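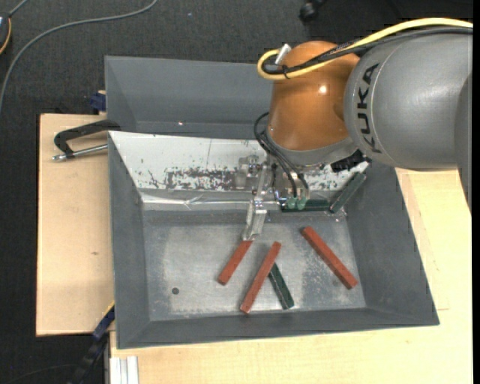 Figure 3. Red and dark green blocks spread over the floor of the tray. Two of them cross in a rough X.

3.2 The blocks and the tray

I want to spend a little time on the tray itself, as Melati Sutanto and I argued over it for most of September and it ended up shaping how we read all our scatter counts. We'd started out thinking of it as a plain box to hold the blocks (Figure 3). It's wide and shallow, the walls slope in on all four sides, and the floor is a flat metallic sheet that has clearly seen some life. There are scuffs, gray smudges and a cloudy look to the whole thing. The back wall has reddish-brown staining over its lower half, which looks a lot like rust, and I'll admit I grew fond of it!

Our question in this section is a simple one: when a handful of plain rectangular blocks lands in a tray, how often do they end up touching, crossing or lying clear of each other? We logged 316 layouts in the Narkwood room, and Faizal Liem sorted every one of them by hand into "clear," "touching" and "crossed." A layout got the label of its messiest pair, so one crossing was enough. Figure 3 went into the crossed pile on the strength of the green block lying partly under a red one, even though the red block over on the right has plenty of floor to itself.

Crossed layouts came up 114 times, which was more than any of us had bet on. (Melati had guessed closest and has not let it go.) Another 59 were touching, and the remaining 143 were clear. My own hunch had been that the sloped walls would slide everything toward the middle and leave us with one big heap, but the heaps I was waiting for were rare. The blocks mostly stayed spread out, lying at all sorts of diagonals, and the crossings tended to be a single pair with the others off minding their own business.

Color gave us more trouble than shape did. The red blocks are easy to pick out against the silvery floor, and the dark green ones are fine too until one of them is half hidden, when it's easy to misjudge how much is sticking out. Faizal went back over the crossed pile a second time for that reason and changed a few of his notes on which block was on top, though no layout moved to a different pile. We kept the Istadley labels for the two colors so our tables line up with the earlier set, and the full list of layouts is in Appendix B. Section 3.3 takes up the angles between crossed pairs, where the Kornier scoring needed some patching before we could use it.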